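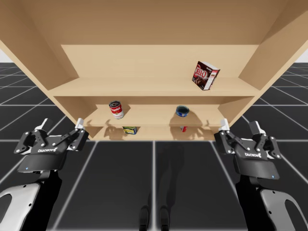 Practising in a pretend room
How the robot Keder learned to take things off shelves
2 Jun 2019

Keder is a robot with two arms. It was built in Treltport to fetch food from shelves. Before it touched a real shelf, it practised on a computer.

A program that copies the real world is called a simulation. The one used for Keder is named Lullitz. It contains a tiled floor, a shelf unit, a few groceries and the two arms. Each arm ends in a gripper with two fingers. A soup can and a small Jell-O box have different shapes, so the fingers must be placed differently for each.

What is one try?
The program puts the groceries on the shelves and picks one as the target. The robot moves an arm and closes its fingers. If the target is lifted clear of the shelf, the try is a success. If it falls, or if the arm hits the wood, the try is a failure. The program writes down the result and starts again. A try may last no longer than 30 seconds.

What was tested?
Ismael Batista wanted to know whether moving the groceries between tries would help. He trained Keder in two ways. In the first, every item stayed in the same place. In the second, the items were moved after each try. Both ways used 2,637 tries.

Then came 20 new shelf layouts that Keder had never met. After the first kind of training it failed on most of them. After the second kind it failed on 2.

Words to know
Gripper: the part of a robot arm that holds things.
Layout: where each thing is placed.
Target: the thing the robot has been told to fetch.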